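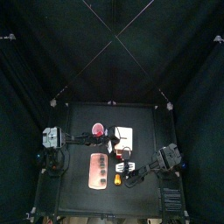
Two-arm bench with cup, mug, tray and the rest of the bits

clevley_pete
So this is the sort of thing people mean when they say robots will be clearing the kitchen bench by December. Two arms, a pink cup, a black mug, a box, a little yellow bottle. My kid does that for 4 dollars a week, with complaints.

Meron Beyene
Depends what you count as a chore. Putting a mug where it belongs is most of what I do after tea. The small dark squares on the tray would worry me more than the mug.

dullo
Worry me too. We trialled a Ploltex arm on the packing line at work. 520 picks in a shift, 486 good, and I spent the arvo sorting out the other 34. Same colour carton every time, mind you.

Meron Beyene
That's over 90 per cent though?

dullo
Try dropping one plate in fifteen and see how long you're welcome in the kitchen.

valdebenito
Disagree with dullo. A shop floor has a rate to hit. At home I don't care if it takes all night, as long as the bench is clear when I get up.

clevley_pete
And black walls all round it. Come and see my bench - window glare, toast crumbs, the cat.

valdebenito
Fair enough on the glare. I'd still pay 400 for one that only did cups.

dullo
You won't get the gripper for 400.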